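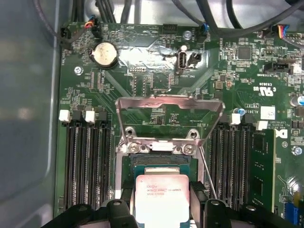

Big news from us at Bruten – we're putting our car software team and our dashboard team under one roof in Hurnden this April! I'm Ritu Joshi, I run the software side, and I've wanted this for ages.

The new group has 36 people, with Pankaj Solanki in charge of driver displays. First up is Fawzy, our parking assistant, which owners will get as an overnight download – no dealer visit needed.

Press questions? Ask for Rekha Sachdeva at the Hurnden office.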